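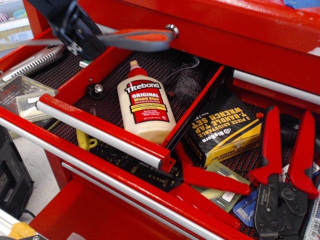 The red tool chest with a drawer open.

Sterkine Sewing Machine Repairs – your questions

Last updated 20 May 2024

Do you work on any make?

Nearly. I'm happiest with metal-bodied machines, the heavy ones that make you swear when you carry them upstairs, and I'll take hand cranks, treadle heads and most electrics. I don't do overlockers any more, sorry! My eyes aren't up to the threading. Aino Partanen in Pustby still takes them and she's much more patient than I am.

What does a service include?

I take off the covers, clean out the old fluff and oil, re-oil everything that moves, check the tension top and bottom, set the timing if it needs it and fit a new needle. Then I sew a test strip on cotton, denim and something stretchy, and pin it to your machine so you can see what it's doing. If I find anything that needs a new part I ring you before I order it.

How much is it?

A full service is £52 for a domestic machine. Parts are extra, and so is rewiring. If you only want a new belt or a bobbin case fitted, ask me, as I don't charge the whole amount for a quick job.

How long will you have it?

Usually 15 days. November is the worst month by a mile because everybody remembers they promised someone a quilt, so if you're reading this in summer and your machine sounds like a bag of spoons, please bring it now.

Mine is completely stuck. Is it scrap?

Probably not. Nine times out of ten it's old oil that has gone to varnish, or thread wound round behind the bobbin case. Please don't force the handwheel. And please, please don't spray it with the stuff from the garage – it frees things up beautifully for a week and then dries into something worse than what you started with. Sewing machine oil, a drop at each oil hole, leave it overnight, try again gently. 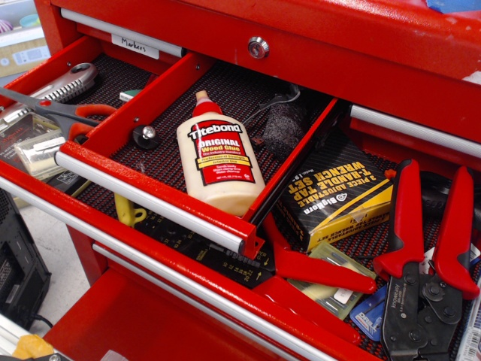

If it still won't budge after two or three nights of that, give me a call. I've had one here that took most of a month of oil and a hairdryer, and it went home to Annelies Boersma, who has made curtains for her entire street on it since.

Should I bring the pedal and lead?

Yes, always. Half the "dead" machines I see have a perfectly good motor and a tired pedal. Bring the bobbins too, and the bobbin case if it lifts out. You can leave the cabinet and the extension table at home, I really haven't the room.

What oil and needles do you recommend?

Any clear sewing machine oil is fine. For needles, buy decent ones and change them far more often than you do now. I say every project, my mother said every year, and you can guess whose machine skipped stitches. Size 80 for ordinary cotton, 90 or 100 for denim, and a ballpoint for jersey.

Can you tell me what my machine is worth?

I can tell you what it is, near enough, if you send the serial number. Worth is harder. Most old black machines with gold transfers were made in huge numbers and go for less than people hope. I'd keep it and sew on it.

Do you sell machines?

Now and then, when someone has given me one and I've put it right. At the moment there's a little Solís portable and an Orura zigzag with its own case (the zigzag is a cracker). Ring first, they don't hang about.

Do you post machines back?

No. I tried it once and still feel sick about it. Collection only, please, and bring a blanket for the boot.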